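The Great Decanting

Every spring some version of the same advice comes around, and this year it reached our inboxes three times before the end of May. Take everything out of the bottle it was sold in. Pour it into a plain white bottle. Stand the plain white bottles together in a clear bin. Your cabinet will be calm and so, the advice suggests, will you.

The latest round came attached to a home organizing talk over at Welldale, which a good many readers seem to have attended on the Tuesday evening and come home from full of resolve. One reader wrote to say she had ordered her bottles from the parking lot. Another wanted to know why this newsletter had been "so quiet on decanting." We weren't being quiet. We were hoping it would pass.

It hasn't, so let's look at it properly.

The case in favor is simple enough. Store packaging is loud and comes in silly shapes. A shampoo bottle with a hooked neck won't stand next to a lotion bottle shaped like a kidney without wasting the space between them. Put everything in matching containers and you get straight rows and a shelf you can read at a glance. Except that you can't read it, which is where my trouble starts.

The bottles in these setups are nearly always blank. People mean to label them. I meant to label mine, back when I tried this with a starter kit from Jitum, and I did label two. The rest I was going to remember by position: conditioner at the back, dish soap on the left, and so on. That lasted until the first person in the house took two bottles out and put them back the other way round. You find out about a mix-up like that in the shower.
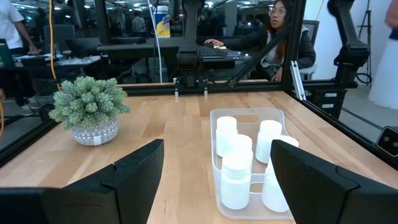

Six white bottles in a clear bin, with an artificial succulent for company. Not a label among the bottles.

I'll grant that it looks nice. White on clear on light wood is a good combination, and a low bin with a handle opening is a sensible thing to own. If the tidy people had stopped at the bin, I'd have no quarrel with them. A bin you can pull forward in one go beats reaching to the back of a cabinet and knocking over whatever stands in front. I have one under the bathroom sink and another in the hall closet, and they have both earned their keep with the original, ugly, perfectly readable bottles standing in them.

But I do wonder about the depth of the thing. Put your bottles two across and three deep and the ones in front hide a good part of the ones behind. With the store bottles you can at least spot a green cap or a bit of orange label poking up in the second row. With all-white bottles the second row is a rumor. You end up lifting the front pair out every time, which was exactly the nuisance the bin was supposed to cure.

Then there is the matter of what gets thrown away. Directions, ingredients, the warning about not getting it in your eyes, the date, the phone number to call if the toddler drinks some: all of it is printed on the bottle you just put in the recycling. For hand lotion you may decide you can live without it. For anything you clean with, please don't. Cleaning products should stay in the container they came in, and no amount of shelf harmony changes that. The same goes for medicine, which I would have thought went without saying until I read a reader's proud account of her new first-aid shelf.

The cost deserves a word too. The Kikuchi catalog that dropped through our doors this month runs to 193 pages, and a fair share of them are selling empty bottles to people who already have full ones. I have nothing against the catalog, which has some decent drawer dividers toward the back. I just notice that the first step in owning less always seems to be a purchase.

And about the succulent. Every tidy surface has one now, usually in a gray patterned pot. I have gone back and forth on these. They don't need watering and they don't drop leaves in the sink, and mine is on its fourth year with no complaints. They do collect dust between the rosettes, and the only way I've found to shift it is a soft dry paintbrush and some patience. Also, take the sticker off the pot. You'd be surprised how long it stays there once you stop seeing it.

If you are set on decanting, here is what I'd keep to:

Start with one product you use every day and see whether you ever refill it.

Label the bottle before you fill it. Put the label on the side that faces you, and a dot of color on the cap for the back row.

Don't top up old contents with new. Finish, wash, dry right through, then refill.

Leave cleaners and medicines alone.

Keep the original until the new bottle is empty, in case someone gets a rash and you need the ingredients.

Readers who have stuck with it for longer than a season are welcome to write in and tell me I'm wrong. Clostov Street readers can drop a note in the newsletter box as usual. I would especially like to hear how you tell the shampoo from the body wash with your eyes shut.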